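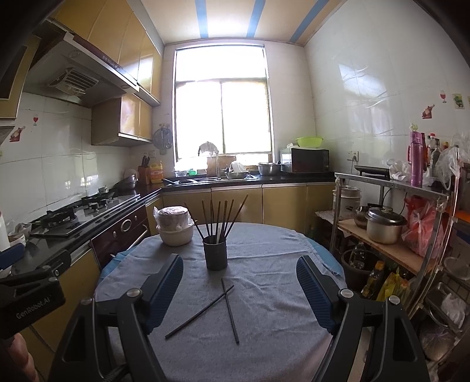
Minero wrote back after the last report that the transfers sounded clean but that the listening notes were too thin to judge the choice of takes. The present report therefore gives more space to editing.

Work on the Thammasiri chamber recordings continued through February. Of the 207 reels in the collection, all have now been cleaned, and transfer is complete except for the wind quintets. The catalog holds 2947 entries, one for each movement or separate take. Duplicate entries for the second piano trio have been merged.

Two takes survive of the slow movement of the string sextet. The earlier has the better balance between the violas; the later has a page turn over the final chord. The earlier take will be used throughout, with no splicing between sessions.

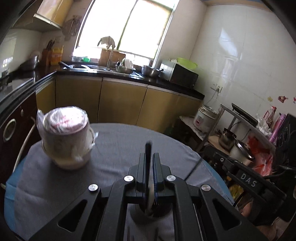

Tabletop, with the kitchen behind.

The booklet text is in second draft. Oston has asked for a longer note on the tunings, and this has been agreed – the added pages fall within the present print budget. The first pressing remains set at 1000 copies, of which 600 are reserved for libraries and schools.

One matter is outstanding. The Clikville hall has not yet confirmed permission to use its concert programs in the booklet. If permission is not received by the end of March, the programs will be left out and the layout closed without them.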